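Three sleeps until we go to Istcombe and I still haven't found the awning pegs. I know exactly which bag they should be in, and they're not in it. We are taking the campervan (all 223 thousand miles of her!) down to the coast for four nights, which will be our longest trip in her so far, and I've been making lists since last Thursday.

Some of you asked what we ended up doing about the bed. When we bought the van it had one of those rock-and-roll seats that folds flat, and it was fine for me but murder for Aivar, who is six foot three and sleeps like a starfish. We nearly ordered a whole new frame from a place called Varkine, and then I saw the price with fitting — £651 — and went off the idea rather quickly.

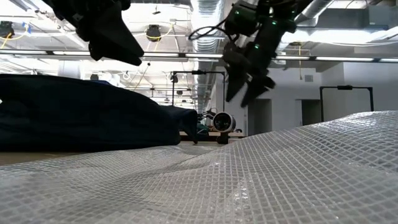 So we kept the seat and bought a topper instead. It's 12 centimetres thick, it came rolled up like a giant Swiss roll, and it cost a good deal less. The only trouble is where to put it during the day. At the moment it lives across the back shelf with a luggage strap round it, and I can't see a thing out of the rear window. Aivar says that's what wing mirrors are for. We had words about this in the car park at the garden centre.

The girls are coming too, so Da-eun gets the roof bed and Hatice has the little cab bunk, which she chose herself after a very long inspection with a torch. She has already moved in two cushions and a library book. I've told them both one bag each, and I fully expect to be ignored.

Food is mostly sorted. I've made a big tub of chilli for the first night and we'll do sausages on the second if it stays dry, and after that there's a chip shop 40 steps from the campsite gate (Da-eun counted them in March when we went to look at the pitches, out loud, both ways).

Still to do: fill the water, find the blue hook-up cable, buy a new washing-up bowl, ring the site to ask if we can get in before two. Oh, and the pegs! If they don't turn up by tomorrow night I'll have to buy another set, and then of course they'll be under the passenger seat.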